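Glass partitions, Ketonwood office, second floor

Gallery page, last updated 30 July 2020

The pages in this section record the interior fit-out of the Ketonwood office as it stands in use. Drawings and the door schedule are kept on the Skestbridge pages. This page covers the glazed partition wall and the floor next to it. Notes are by Lærke Snorradóttir.
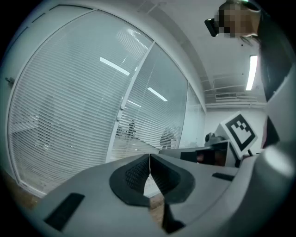 Partition layout was settled in March, after two earlier versions were dropped. The brief asked for daylight to reach the inner rooms, so solid walls were kept to the core and the rest was glazed. Frames are white throughout, as on the wall in the background, and the floor is wood. The Gralar option had dark frames and was turned down on cost – the glass itself was much the same price. Floor boards were laid before the frames went in, which saved cutting them to the track.

Maintenance notes
Glass: clean with a damp cloth and a neutral cleaner. No abrasive pads on the frames.
Floor: vacuum weekly, damp mop only. Keep standing water away from the bottom track.
Seals: check every 1000 hours of use on the doors, yearly elsewhere. Spare seal is stored in 20 m rolls, Zuccaro type, gray.
Film: manifestation strip is 300 mm deep. Order from the same batch where possible – the white varies.

Next page: ceiling panels and lighting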